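Pallon Cell Planner 3
Motion planning and simulation software for six- and seven-axis arms

Pallon plans pick-and-place work in a simulated cell and sends the finished program to the controller. Load the arm, the table and the fixtures, set the pick and drop areas, and the planner looks for a path that clears the tray rim and the bin walls. Collision checks cover the gripper and any camera on the wrist as well as the arm links.

Standard part feeding cell, round tray and blue bin:

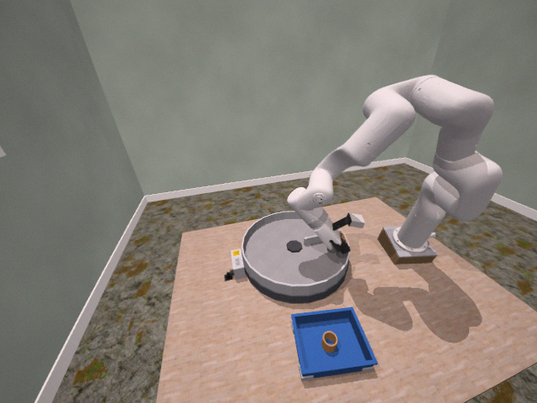
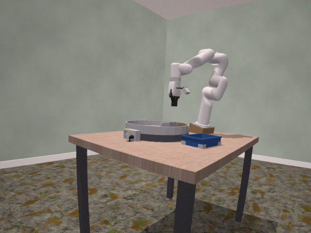 Grasp candidates are ranked by reach, finger clearance and distance to the nearest joint limit. You can change the weights or lock a candidate by hand — useful with low parts that lie close to a wall. Plans can be replayed at any speed and compared side by side.

What you get
Planner, simulator and cell editor
Import for URDF and STEP files
Python interface
Drivers for Zirker and Cherkaoui controllers
Library of 25 fixtures, all editable

Requirements: 64-bit Linux, 16 GB of memory. A graphics card is needed for rendered camera views but not for planning.

Order no. 2233. Single seat license, $700 per year. Updates are included while the license is active. The Pranton driver is due in November and will be a free download.

Sales and trial licenses: Eleri Price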